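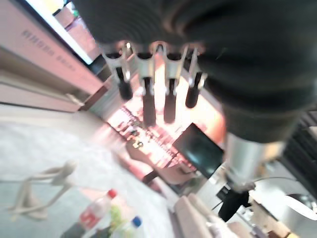 Workshop notebook, April 25, 2022

Spring gala at the Pavano, decor and favors

Tea is made, the glue guns are cooling off, and I'm writing this down while it's still fresh, which I did not do after the February dinner dance, and we all remember how that went when we tried to work out how the hanging ribbons had been tied. So bear with me if this runs on a bit. Anyone opening up tomorrow can skip to the list at the end, but I'd love it if you read the part about the linens first.

We had a really good day. The Trustier folks have settled on the colors at last (deep green, cream, and a little copper, no gold anywhere, please) and I think it's going to be the prettiest room we've done in a long while. The Pavano ballroom has that dark paneling that eats up light, and the cream will help so much.

Rosettes

These are the satin ones that go on the favor bags. The order is for 800 and we're at 729 finished and boxed, so the end is in sight! I changed the method partway through and I want to put both ways down, since you'll find both kinds in the boxes.

Old way: cut the ribbon, run a gathering stitch along the lower edge, pull it up, roll, stitch through the base, glue on the felt circle. Very pretty, very slow, and my thumb is sore.

New way: fold the ribbon in half lengthwise first, press it with the cool iron, then roll from one end and give the ribbon a half twist away from you every time you come around. A dot of glue goes on every second turn. You still need a couple of stitches through the base or the middle pops up when somebody picks it up by the edge, and at a gala everybody picks everything up by the edge.

From across a table I can't tell them apart. Up close the new ones are a little fuller and the petals sit looser. I would mix the two kinds in every box so that no table ends up with all of one sort.

One thing about the copper ribbon: it scorches. Keep the iron on the lowest setting and put a scrap of cotton between. I ruined a good long piece before I slowed down, and it's in the scrap drawer if anybody can use it for wrapping stems.

Linens

The 108 inch rounds came, and they're lovely, a heavy cream with a soft finish. They're on invoice 2257, which is in the blue folder and still needs to be checked against the packing slip. I only unfolded the top one. It has a good straight hem but it's creased from being folded in a square, and those creases are the stubborn kind. I tried three things on it:

Steaming it hanging up. Took out the small wrinkles, left the big cross in the middle.

Spritzing and leaving it overnight over the rack. We'll see in the morning, I'm hopeful.

Ironing from the wrong side with a damp towel. Worked best by a mile, but it's a two-person job with a cloth that size, one to iron and one to keep the rest off the floor.

My feeling is that we should press them all here, roll them on tubes, and carry them over rolled. I know it's a nuisance in the van. But I have stood in a ballroom with a steamer an hour before the doors open, in my good shoes, and I don't want to do it again.

Centerpieces

I'm still going back and forth on the height. The low bowls with the candles floating are easy and people can talk over them. The tall ones look wonderful when you first walk in, and that first look at the room is half of why people buy a ticket, I'm convinced of it. You come through the doors in your long dress and everybody stops for a second and goes ooh.
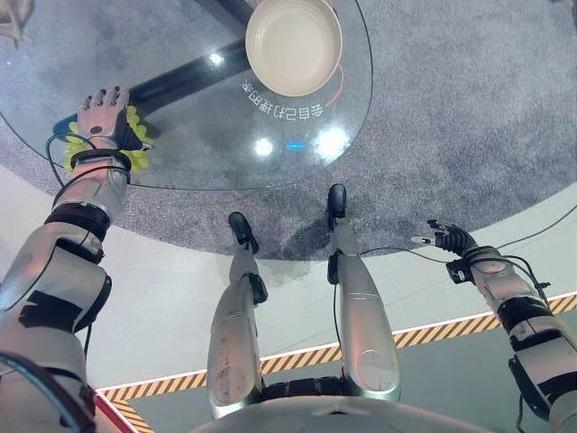

What I'd like to try is tall ones on every other table and low ones in between, so the room goes up and down when you look across it. The people who end up sitting at the tall ones can see under them as long as the stem is thin and the greenery starts well above eye level. I made up one sample with eucalyptus and the cream roses and it leans a touch to one side. More weight in the base should do it. The glass pebbles are too light on their own, so try the river stones first and then the pebbles on top for looks.

Candles have to be the battery kind inside the ballroom, the Pavano is firm on that. I turned one on this morning to see how long it lasts and it was still flickering away happily when I sat down to write.

The Grosadico wall

For anyone who's been away, that's our name for the big photo backdrop, after the old fabric pattern we took the scallops from. The panels are cut and the first coat is on. I love this thing already. The scallops overlap like fish scales, cream at the top going down into green, and there'll be a thin line of copper along each edge if my hand stays steady enough.

The trouble is the join between the left and middle panels. It shows. I think the scallops need to run across the join so there isn't a straight line from top to bottom, and that means leaving a row off each side until we're in the room and can pin the last ones in place. Pack spare scallops, more than you'd think, and the tacky putty.

Also please remember that ladies with full skirts need space in front of it. Last time we set the ropes too close and there was a terrible squash, with hems getting stepped on and a line out to the coat check. Set them back a good few steps further.

Music and the dance floor

Shabalala are playing again (hooray!) and they'd like their stage drape plain, with nothing dangling near the horns. Fair enough. I had planned a garland along the front and I'll move it to the stair rail. They're doing two sets with supper in between, so the dessert tables can be dressed during the first set while everyone's up dancing. That does mean the cake stand ribbons have to be tied on beforehand - there won't be time to fuss with bows in the half dark.

Left to do

Finish the last of the rosettes, new method, mixed into the boxes.
Check the linen invoice against the slip.
Look at the cloth on the rack and write down whether the crease is gone.
Rebuild the tall sample with river stones.
Second coat on the Grosadico panels, then copper edges once it's fully dry.
Cut more felt circles, we're down to the bottom of the tin.
Ask the Pavano what time the loading door opens and whether we can have the small elevator.
More glue sticks, the clear ones. The cloudy ones string like cheese.

I've left the sample bag on the shelf by the door with one rosette of each kind on it. If you have a strong opinion on which looks nicer, write it here under this line before we box up the rest.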